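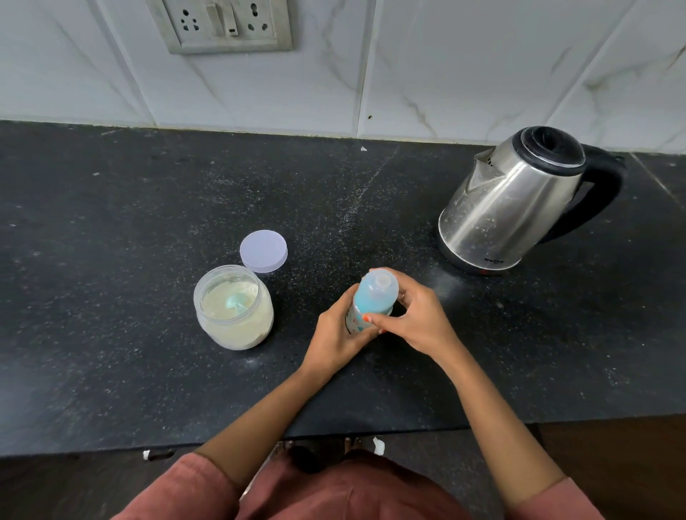 The night feed starts before anyone is hungry. Gonçalo Lobo, who edits the parents' newsletter Bovamis, asked readers last November how they set up for it, and most described the same few feet of kitchen counter.

The kettle stays at the back by the wall. Powder, scoop and bottle go in front, where a tired person can find them. One reader in Skatevik wipes up spilled powder at 16 minutes past whatever hour it is, once the baby is down. Others leave it until breakfast. 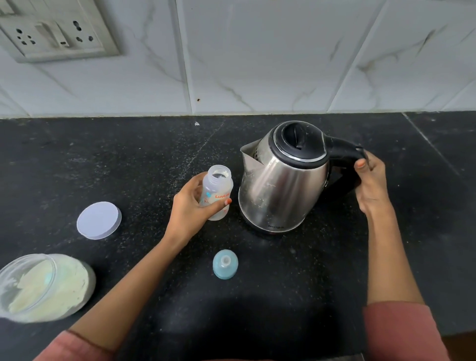
Lids and collars are what go missing. Lobo's advice is to put them down in the same spot each time and close the formula container before leaving the room. Measuring is a matter for the label, as scoops differ between brands and should stay with their own container.

His own daughter is past bottles now. The kettle is still in use, mostly for tea.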